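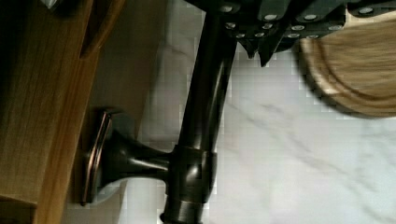

The Plomance dataset was recorded by the students of our evening robotics course in Pornau, and this file explains what is inside and how you can use it. We are a small course and most of us had never written code for an arm before January. The task we chose is simple to say and hard to do: the arm must work close to a kitchen faucet and not touch it. The wrist view shows why it is hard. The faucet is dark bronze, the gripper finger is black, and when the tip comes near the faucet body the two dark shapes are easy to mix up. The white marble with its gray veins helps, because the tip stands out well against it. The round cutting board is blurred in this view, so please do not use its groove as a landmark.

What is included

The release has 3242 episodes in 23 folders. One folder is one recording session. Every episode has the wrist video, the joint positions, the gripper opening and a short text with the instruction that was given to the operator. We wanted to reach 4000 episodes, but the course ended before we could. Folder 14 has no gripper opening values, as the log script was started with a wrong option. The videos of this folder are fine and we kept them.

How it was recorded

The students controlled the arm by hand with the Kohlhase controller. Each student practiced first, and the practice runs are not in the release. Between episodes we moved the loose objects on the counter to new places. The faucet always stayed where it is. If you train on this data, your model may learn the position of this one faucet and fail in another kitchen. Our own model did exactly this when we tried it at a different sink.

Labels

Success is marked with yes, no or unclear. An episode is "no" if the finger touched the faucet at any moment, also when the rest went well. Stella Mrema checked all the labels a second time and changed many "yes" to "unclear". Her version is the one you find in labels.csv. The first version is in labels_old.csv, for those who want to compare.

Known problems

The wrist video is compressed, and you will see small blocks on the marble, mostly near the faucet body. We do not have the uncompressed files anymore. In a few sessions the clock of the video and the clock of the joints do not agree. The script fix_time.py corrects it, please run it before training.

Use

You can use the data for study and research. If you publish something, please write the name Plomance and the name of our course group, Draroder. Corrections to labels are welcome. Send them as a change to labels.csv, with the episode number and one sentence about what you saw.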